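Zodard 400 Surface Door Closer: Review
Reviewed by Kavinda Siddiqui, 28/10/2024

The Zodard 400 is a surface-mounted hydraulic closer for interior doors. It has a rack-and-pinion body, a double-lever arm, and separate valves for closing speed and latching speed. There is no backcheck and no hold-open arm at this price. Zodard sells a hold-open arm as a spare part, but I did not order one.

I bought mine in May and fitted it to a solid-core door between a hallway and a utility room. The door has three butt hinges and a spring latch. The old closer was a Clunance that leaked onto the top rail.

In the box
Closer body, main arm, forearm, shoe, plastic cover, wood screws, machine screws, one hex key, and a paper template. The template is printed on both sides, one for each handing. Check the side before you tape it up. The machine screws are a good grade. The wood screws are soft, and I stripped two of them with a hand driver before switching to my own.

Installation
Regular-arm mounting on the pull side took me four pilot holes in the door and two in the head casing. The template matched the body exactly. Set the forearm length with the door closed so that the forearm sits square to the door face, then tighten the lock nut. The instructions show this in a drawing the size of a stamp.

Parallel-arm mounting is possible with the bracket, sold separately. It reduces closing force, and on a heavy door I would go up one spring size to make up for it.

Adjustment
Both valves face the hinge side and take the supplied hex key. They are sensitive. An eighth of a turn on the closing valve makes a clear difference, and the latch valve needs even less. Start with both valves a quarter turn open and work outward. Do not back either one out past the body face.

Spring power is set at the end of the body, 11 full turns from minimum to maximum. Mine is at 4. That is enough to push the latch past the strike with the window in the utility room shut. With the window open it needs more.

Performance
I logged 2000 cycles with a clip-on counter. Closing speed stayed even through the swing, and I found no oil at the pinion seals. The arm joint picked up a faint click near the end, which a drop of light oil removed. The cover is a weak point. It clips on at two places and can be knocked off with a broom handle.

Passage clearance
Measure the arm projection before ordering for a tight passage. Door and handle hardware vary too, and a lever needs its own space behind the open door.
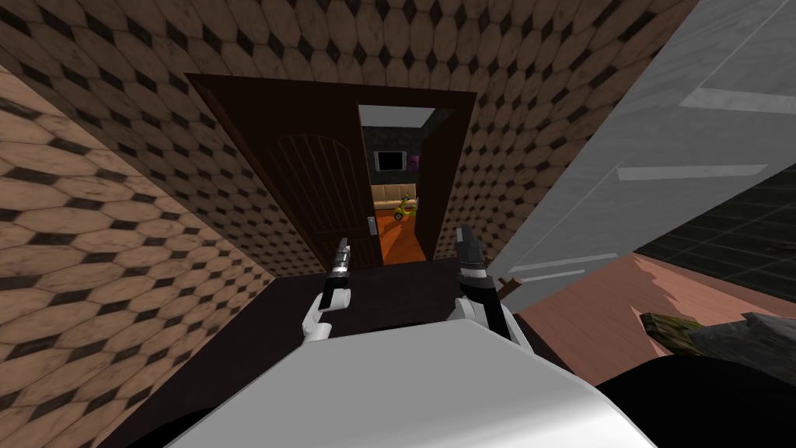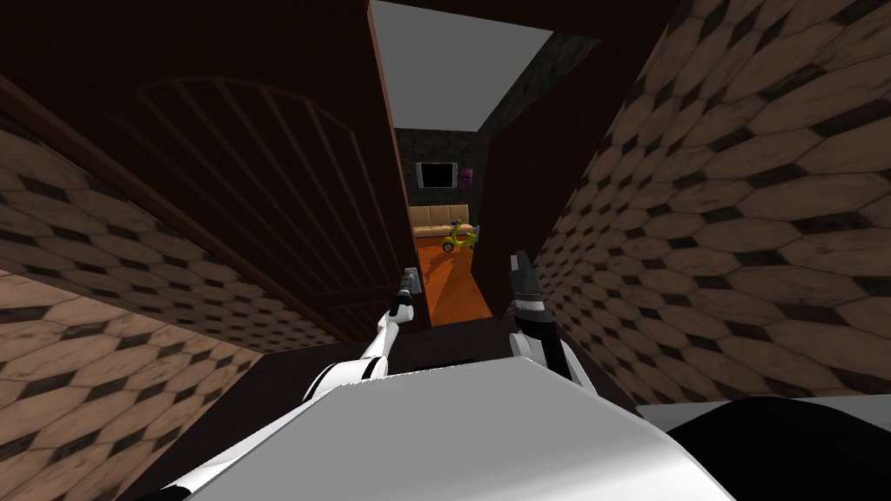
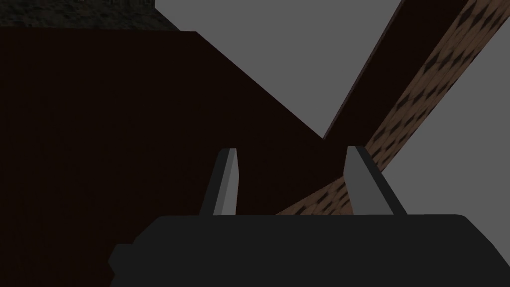
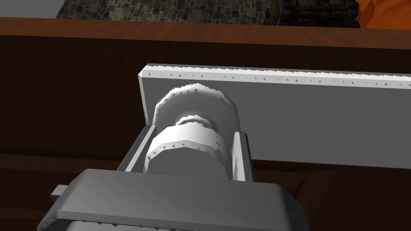 Verdict
Recommended for interior doors of medium weight. Budget for better wood screws. Buyers who need backcheck should look at the Ghasemi, which has a third valve and a metal cover.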